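Notas de taller: el humo también se alquila

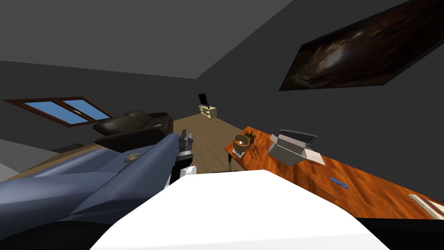

Según Gedon, que nos escribió en cuanto leyó el boletín anterior, hablamos demasiado de focos y casi nada de lo que permite verlos. Un haz sin niebla, decía el mensaje, es una factura de electricidad con buena óptica. Añadía que en su última temporada de salas pequeñas gastaron más tiempo discutiendo con la máquina de niebla que programando la mesa.

Tienen razón, así que este mes toca niebla. Hemos renovado el parque de alquiler con la Sulleck 80, una hazer de base agua que viene a sustituir a las viejas Notora, jubiladas con todos los honores y con bastante residuo en las boquillas. La Sulleck entra en un flightcase con ruedas, calienta en 7 minutos y se controla por DMX en dos canales: salida y ventilador. Hay un tercer modo con más canales que hemos probado por educación.

Consejos de quien ya ha metido la pata. Coloquen la máquina detrás del retorno de aire de la sala, nunca delante, o perfumarán el despacho de gerencia. Arranquen la niebla antes de abrir puertas y bájenla al 38 % cuando entre el público. Más de eso y la primera fila empieza a toser en los silencios – siempre en los silencios. Avisen al recinto por escrito de que se va a usar niebla, pregunten qué detectores tiene y pidan el nombre de quien los puede anular. El «eso ya está hablado» no apaga ninguna sirena.

Sobre el líquido: solo el de la casa. Ya sabemos que el del bidón sin etiqueta que guardan en la furgoneta sale más barato. La bomba también lo sabe, y nos lo cuenta cuando vuelve al taller. Cada equipo sale con una garrafa llena y el resto se cobra según consumo.

La referencia en el catálogo es la 1031, tanto para la unidad suelta como para el pack con ventilador Nørgaard. El ventilador suena menos de lo que temíamos y más de lo que dice el folleto, de modo que para teatro de texto conviene alejarlo del escenario. Para conciertos da igual.

Las reservas de octubre ya están abiertas. Devuélvanlas vacías de líquido, por favor – el suelo del almacén sigue resbalando desde junio.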